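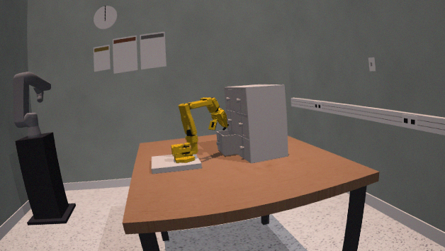 Huệ Mạch took a different view from the clinic's published guidance when she wrote to the Gulmont Hospital newsletter in June. Enzyme capsules, she argued, were explained to her four times in hospital and on each occasion as a matter of dose, when what she needed to know was what to do at a wedding, where the food came out over five hours. Her letter was passed to the Pancreatic Insufficiency Clinic and is now read aloud at the start of its education sessions.

Dr Tuấn Lưu, who leads the clinic, said that he did not consider the letter a complaint. "She identified a gap in our teaching. We had given her a prescription that was correct on paper and could not be followed in the life she leads."

The clinic was established at Gulmont Hospital to provide continuing care to adults whose pancreas no longer produces enough digestive enzyme. It receives referrals from across the Brernthorpe district, principally after chronic pancreatitis or pancreatic surgery. There are 322 patients on its register. Dr Lưu was interviewed in his office on the Ranitz Wing on 2022-08-26, between the morning list and the weekly dietetics meeting.

Asked why patients are so often diagnosed late, he pointed first to the symptoms. Bloating, loose stools, urgency and weight loss are common to many conditions, and patients may adjust their eating long before they raise the matter with a doctor. "People cut out fat without being told to. The stools improve, so there is nothing obvious to report, and meanwhile they are losing weight and their vitamin D is falling. I ask what they used to eat and no longer do. That question has given me more diagnoses than asking about pain."

Faecal elastase remains the usual first test. Dr Lưu cautioned that a watery sample can produce a falsely low result, and that a normal figure in mild disease does not settle the question. Following pancreatic surgery, his preference is to treat on clinical grounds and to review the response.
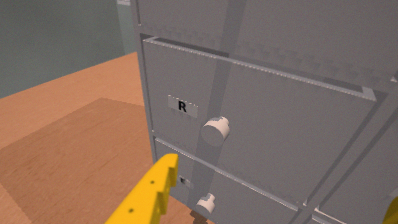
On the matter of treatment, he was direct about where it goes wrong. Capsules are prescribed at too low a strength, taken at the wrong moment, or left out with snacks. The enzymes must meet the food. A capsule swallowed half an hour before dinner does very little, and one swallowed when the plates are being cleared does not do much more. The clinic asks patients to take the first part of the dose with the first mouthfuls and to spread the remainder through a longer meal. A glass of milk or a milky coffee may also need a capsule. Black tea and fruit generally do not.

"The second difficulty is that a patient who has seen no benefit in a fortnight will stop," Dr Lưu said. "I would stop too. So we telephone on day 8. The dietitian asks what was eaten and what was taken with it, and in many cases the dose is raised during that call."

Where symptoms continue despite an adequate dose taken properly, the clinic looks for other explanations. These include bacterial overgrowth in the small bowel, coeliac disease, bile acid diarrhoea and, in some patients, insufficient protection of the enzymes from stomach acid, for which an acid-suppressing medicine may be added. Dr Lưu said that he had learned to resist raising the dose indefinitely. "At a certain point you are treating your own assumption."
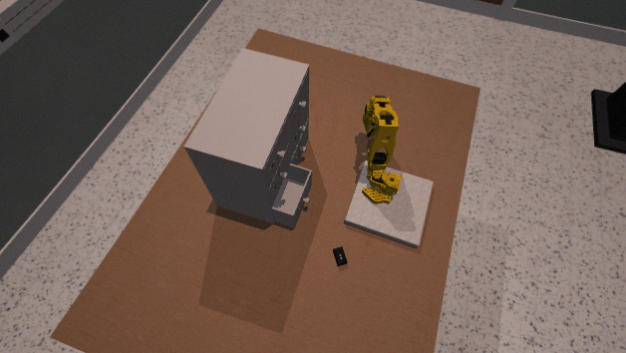
Nutrition is reviewed at every visit. Weight is recorded, but Dr Lưu regards it as a blunt measure, particularly in patients who have lost muscle and retained fluid. Grip strength was added to the standard assessment last year, along with a yearly blood panel covering the fat-soluble vitamins, magnesium and zinc. Bone density scanning is arranged at referral and repeated at intervals set by the result. The clinic no longer recommends a low-fat diet as routine, and he acknowledged that older advice is proving slow to disappear. Patients still arrive with photocopied sheets telling them to avoid butter.

Diabetes arising from pancreatic disease takes up a growing share of the clinic's time. When enzyme treatment begins to work, more of each meal is absorbed and blood glucose may rise, so insulin doses may need to change in the same week. A diabetes nurse now attends the clinic on alternate Fridays under the Hầu Fellowship, which funds the post for 20 months. Dr Lưu declined to speculate on what would follow, beyond saying that a submission had been made to the district.

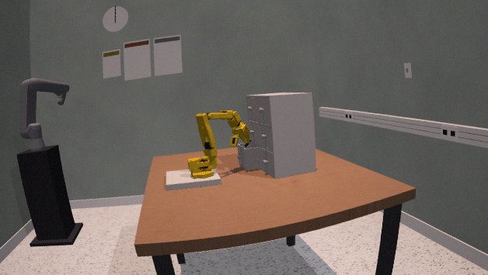

Storage and handling of capsules form the last part of each education session, and Dr Lưu said they attract more questions than any other topic. Enzymes lose their activity in heat, and he has met patients whose supply spent the summer in the glovebox of a car. Capsules should be kept in the original container, below the temperature printed on it, and should not be crushed or chewed. Those who cannot swallow them whole may open them over a spoonful of soft, acidic food such as apple purée and swallow the mixture at once. For patients with poor eyesight, the occupational therapist also asks about the room in which medicines are taken. A pale speckled floor like the one under the table here, scattered with small dark flecks, makes a poor background for finding spilled granules, and she suggests that capsules be opened over a plain tray with a raised lip. Granules left in the mouth can irritate the lining, so a drink should be within reach before the capsule is opened.

The education sessions run for 40 minutes and are open to family members. Following Ms Mạch's letter, the section on restaurant meals, buffets and long celebrations was moved to the beginning. Patients are asked to bring the menu of a place where they regularly eat, and the group works through it with the dietitian.

Dr Lưu was asked whether Ms Mạch had attended since. He confirmed, with her permission, that she had come to two sessions and had disagreed with the dietitian at the second about the fat content of spring rolls. "The dietitian checked afterwards," he said. "Ms Mạch was right, and the handout has been corrected."

Referrals to the clinic may be made by a general practitioner or by any treating specialist. A recent weight, a current medicines list and any previous pancreatic imaging should accompany the letter.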